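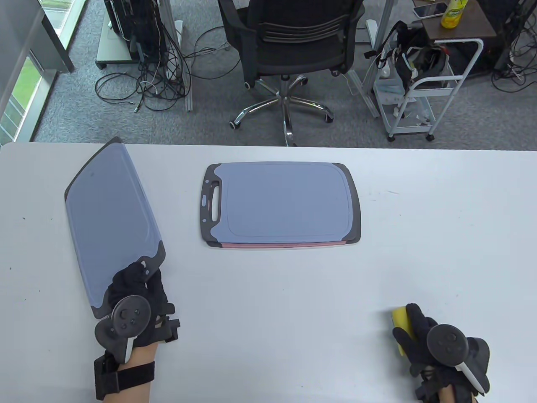

Cutting boards and a sponge on the white table at the Plumance student workshop.

I visited the Plumance robotics course in February, on their open afternoon. The student project is called Hovetier, and its aim is to teach a robot ordinary kitchen jobs by recording people doing them. This term's job is wiping down chopping boards. Students take turns at the table with gloves on and a controller strapped to each hand.
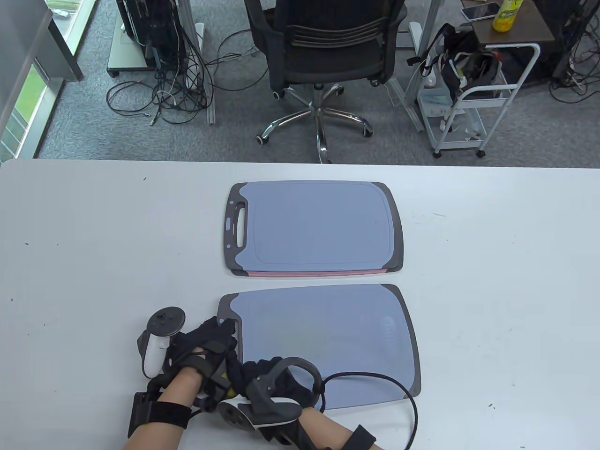

Each turn lasts 40 minutes, after which the next student takes over. The group wants 400 good recordings by the end of term and had roughly 28 to go. Uriel Ventura, who runs the course, said the slow part is checking the recordings afterwards. A run is thrown out if the hand tracking drops, even for a moment.

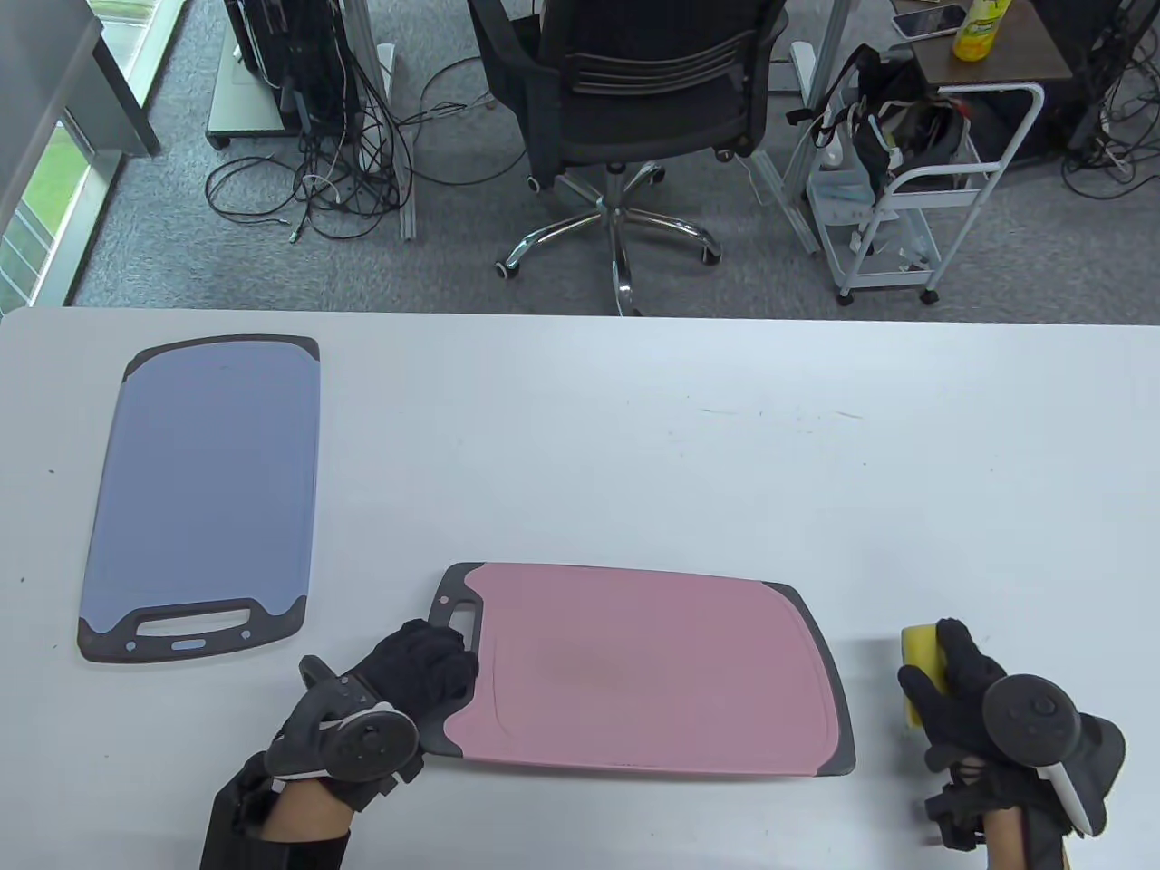 Fröhlich thought the group should have started with something stiffer than a sponge, as a soft thing changes shape in the hand and the recordings are harder to use. Ventura agreed it was harder but wanted to keep it. They went over this for a while and left it there.

The software for sorting the runs is called Ustix. Two of the students wrote it last year and it still crashes on long files.

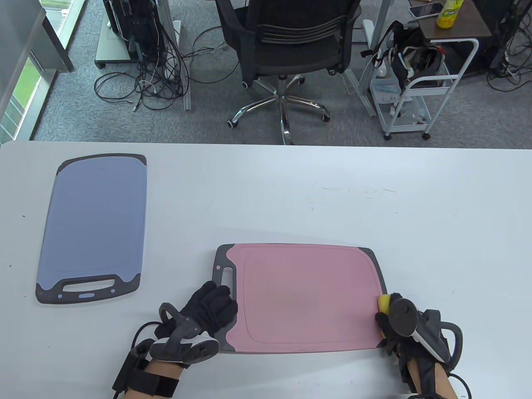 Do students need to know programming before they join? Most of them don't, and the first five weeks cover what they need.

I left at half past four. The next open afternoon is after Easter.

Recent visits
A morning at the model railway fair
Inside a small bicycle factory
School drone club, second visit

Contact | Copyright, all rights reserved | Back to top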